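**Ticket 579 - order confirmation emails landing twice**
Opened by: Rafia Ghauri, Damomow shop
Handled by: Zeeshan Qureshi
Status: waiting on customer

Hi Zeeshan, thanks so much for picking this up, and sorry in advance for the length! Since we moved the shop over to Irkard, every customer who pays by card gets the confirmation email two times, 36 seconds apart. A lovely lady wrote in quite worried that she'd paid for her basket twice (she hadn't, I checked with the bank).

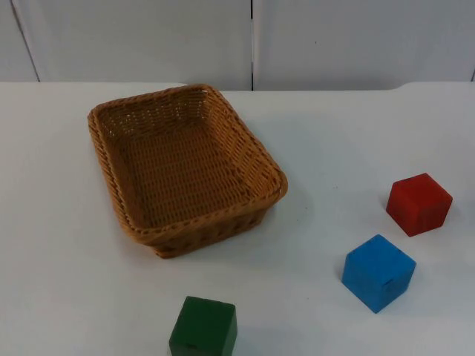

Gift card orders are fine - one email, as it should be. I've cleared the cache and logged out and back in, and Tahira turned the mail plugin off and on again over lunch. No change.

**Zeeshan:** Hello Rafia, no need to apologize, the detail helps. Could you place a test order by card on any cheap item and send me the log?
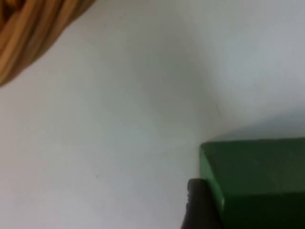

**Rafia:** Done, log attached. I can see "payment received" on line 370 and then again a little further down, if that means anything to you.

**Zeeshan:** It does! The old payment hook is still switched on next to the new one, so each of them sends its own email. Please go to Settings, then Notifications, and remove the one marked "legacy". Then try one more order and let me know how you get on.
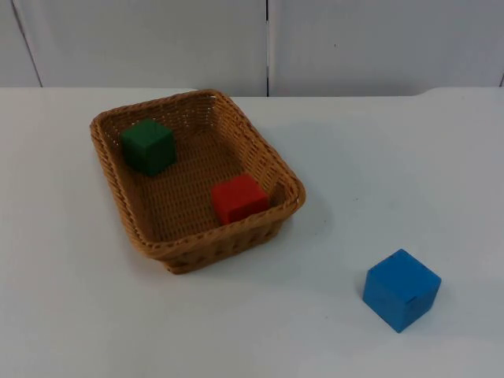 *Woven basket and wooden cubes on the white table.*

**Rafia:** Removed it just now. I'll run the test order after the post pickup and write back here.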